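## Method note: scoring folds in the Flomine garment set

October 3, 2021

The August release of the Flomine set added bedroom folding to the kitchen and laundry-counter tasks already covered. All of it was collected with hand-held grippers in occupied homes, on the residents' own beds, with whatever bedding was on them. This item covers how the folding demonstrations are segmented and scored, what changed in the labeling rules, and one result from the Prarkthorpe bench that affects anyone training on the earlier labels.

### Segmentation

A demonstration is cut into segments at the moments when both pads are clear of the cloth. In the first version of the rules we cut on gripper aperture alone: if the jaw opened past a threshold, a new segment began. That worked for towels. It failed on shirts and other large garments, where the operator often opens the jaw wide to press or sweep a panel flat without having finished the fold. The aperture rule split a single sleeve fold into as many as four pieces, and the policy learned to pause between them.

The revised rule uses aperture and pad clearance together. Clearance is estimated from the wrist view by a small network that outputs one number per pad, trained on 400 hand-labeled frames. It is reliable where the garment and the bed cover differ in brightness.

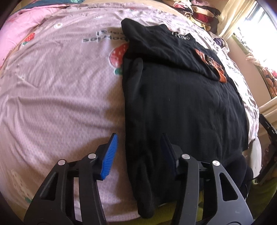 Dark garments remain the hardest case. Depth from motion is poor on plain black fabric, and the edge between two black layers is usually visible only as a thin shadow along the crease. When the pad surface is also dark in the view, the clearance estimate drops to little better than chance on that side. Purves handles this by borrowing the estimate from the opposite pad when the two disagree by more than a fixed margin and one of them is over a low-contrast region. We considered masking dark garments out of the set. We kept them, with a per-frame confidence value, as a policy that has never seen black cloth is of little use in a bedroom.

Printed bedding causes a different error. A large motif on the cover has a strong closed outline, and the garment mask will sometimes leak into it when the garment covers part of the print. The leak is stable from frame to frame, so temporal smoothing does nothing for it. The fix in the current code is plain: the mask from the opening frames, before contact, is used to estimate the garment's color distribution, and any later region that falls outside that distribution is dropped. This removes printed panels on the garment itself if they are folded under at the start and turned up later. A second pass restores regions that are fully enclosed by the mask.

### Scoring

Each demonstration gets three scores.

1. **Compactness.** Area of the final mask divided by area of the mask at first contact, both projected onto a plane fitted to the bed surface.
2. **Rectangularity.** Area of the final mask divided by the area of its smallest enclosing rectangle.
3. **Layer order.** Whether the sleeves or other narrow parts ended up inside the bundle. Labeled by hand, yes or no.

The plane fit deserves a caution. A mattress under a rumpled cover is not flat, and the ridges in the cover can be as tall as the folded bundle. On a table the fit residual is small enough to ignore. On a bed it is large, and compactness carries an error that grows with how wrinkled the cover is. We now report the residual beside the score and do not compare compactness across surfaces.

Rectangularity is more robust but it penalizes soft, rounded corners, which are normal on thick garments. A heavy top folded correctly will score below a thin one folded carelessly. Use it within a garment class only.

### Result from Prarkthorpe

The bench test trained two policies of the same size on the same demonstrations, one with aperture-only segments and one with the revised segments. Each was given 100 attempts on a fixed set of garments, spread on a padded surface under an unpatterned cover. An attempt counted as a success if the final bundle passed the layer-order check and reached the class threshold for rectangularity.

| Segmentation | Attempts | Successes |
|---|---|---|
| Aperture only | 100 | 29 |
| Aperture and clearance | 100 | 31 |

The success counts are too close to support a claim. The difference showed up in execution time. The policy trained on revised segments finished its attempts in nearly half the time, almost all of it saved by the disappearance of mid-fold pauses. Failure types also shifted. With the old segments the usual failure was a sleeve released early; with the new ones it was a double grasp, where the jaw picked up the cover along with the garment.

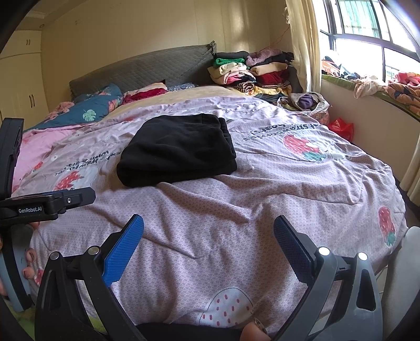
Double grasp is a data problem as much as a control problem. Human operators avoid it by coming in at a shallow angle and sliding one pad along the cover before closing, and that slide is short. At the sampling rate used before the August release it occupied two or three frames and was often discarded by the de-duplication step. The step has been turned off for any frame within a short window of jaw closure. Storage goes up slightly.

### View placement

A related question from readers concerned two-gripper sessions. Each gripper carries its own camera, and in a two-handed fold each camera spends part of the session with the other gripper in view. The segmentation code treats the second gripper as an occluder. It does not attempt to read its pose from the image; pose comes from the tracking stream, and where tracking is lost the segment is marked incomplete. An experimental branch in Randden tries to recover relative pose from the visible parts of the second gripper. It works when the jaw is in profile and fails when most of the body is outside the image, so it has not been merged.

We do not recommend cropping the wrist view down to the area between the pads. It raises clearance accuracy a little and costs the policy its view of where the rest of the garment is — in long folds the far edge is frequently the only part that gives orientation. The wide view also keeps the surroundings in the training data. Piles of already folded clothes near the work area are a known source of false garment detections at the start of a session, and the current release carries a start-of-session box drawn by hand to rule them out. Automating the box is open.

### Changes to existing labels

- Segment boundaries for all garment tasks have been regenerated. Towel tasks are unchanged.
- The `confidence` field is now filled per pad. Code that reads it as a single value will take the left pad only.
- Layer order was relabeled for garments with long sleeves. Earlier labels counted a sleeve as inside if its end was covered; the full length is now required.
- Compactness scores from bed sessions in the earlier release should be thrown out. They were computed without the residual and cannot be corrected after the fact.

The conversion script for old segment files is in the Flomine tools directory. It does not handle files written by Randden before the August release; those need to be exported again from the source session.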